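Work and Automation, Handout 4: The Dish Room
Instructor: Viorica Radulović

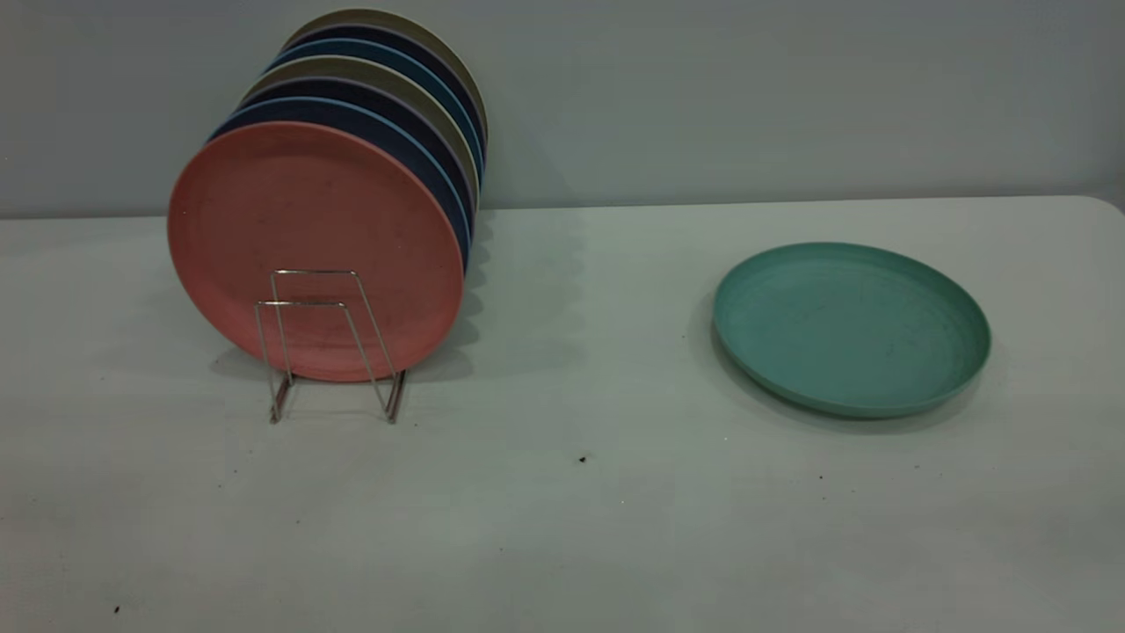 Page last changed: Monday, February 22, 2021

Read this before the discussion section. The case is the staff canteen at Nultcombe, where the vendor Angelovski installed its Trulimora plate-handling cell in October. Bring the shift log excerpt from the reader.

1. What the sales material claims

The brochure says the cell "takes over the dish room." Look at what was bought. The cell lifts a plate off a flat surface and sets it upright in a rack. It works on one size of plate. Bowls, trays, cutlery and anything with food stuck to it still go to a person. Plates in a wire rack with another lying on the table is the entire task, and we should keep that in mind when we hear that a job has been automated.

2. What the work was before

Mirjana Nedeljković worked the dish room for 10 years and let us record an interview (transcript in the reader, please don't circulate it). She says racking was the part of the shift when she could rest her back and talk. Scraping and hauling were the hard parts. Those are still hers.

Note the mismatch. Management picked the step that was easiest to specify. Did anyone ask which step was worst to do? I have found no record of it.

3. The numbers

The canteen serves about 700 meals a day. In the trial week the log shows 308 stops where a person had to step in: a plate leaning the wrong way, two stuck together, a rack out of place. The vendor's report counts none of these as labor, on the grounds that each was short. Staff were cut from three per shift to 2. Work out for yourselves who was answering the stops.

I would be careful with the log too. It was kept by hand, by people who had reason to dislike the machine, and one week is not much.

4. Terms to know

Residual work: what is left to people after a step is automated. Often scattered through the shift and hard to schedule.

Tending: watching, clearing and restarting a machine. Rarely appears in a job description. At Nultcombe the job title and the pay grade did not change.

Pace: who sets it. Before, the person at the sink did. Now the rack has to be ready when the cell is.

5. The other side

Tridside, the contractor that runs the canteen, says fewer plates are chipped and that new hires learn the station faster. The first may be true, but they have not shared breakage figures. The second I can believe, and I would ask what it does to wages over a few years.

For section: write one page on how you would describe Nedeljković's job today to someone applying for it. Use the log. Leave out the word "efficiency" unless you can say whose.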